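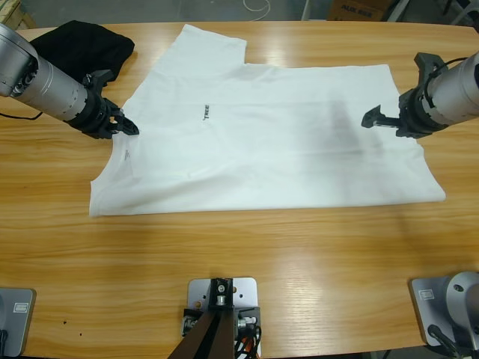
Is a 7-day "no rinse" detergent sheet worth it over plain powder?
Asked in Laundry and Clothing, November 2023

My sister-in-law swears by Remetti sheets. The box says one sheet replaces a full scoop of powder and keeps white cotton white for 70 washes. I have hard water (Prurnbridge, so you know what the kettle looks like) and my white tees go gray by June every year. Has anybody used these for more than a week or two? The reviews on their own site all sound like the same person wrote them. 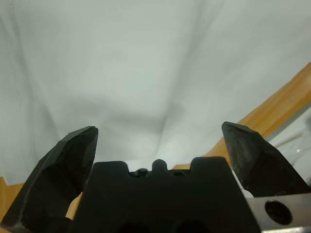 Venter61 replied: been using them since spring and they're fine. Clothes smell good. Didn't count the washes, sorry.

Second answer, marked helpful (3,000 points)

"Smell good" is perfume. I'd want to know what they mean by 70 washes — at what temperature, in what water? The box doesn't say, and when I emailed to ask I got a coupon. A sheet is thin and there's only so much soap you can fit in it. In hard water a good part of that gets used up before it touches the shirt.

Try this first. Buy a cheap box of washing soda, add about half a cup to your normal powder, and wash warm. Don't stuff the drum. 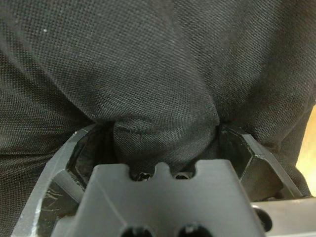
Skip the softener too, it leaves a film and the film holds dirt. I did this on the old Cutholm top loader and on the new machine and got the same result both times. If your tees are still gray after a month, go ahead and try the sheets, but get the small pack.

Third answer

Just buy gray ones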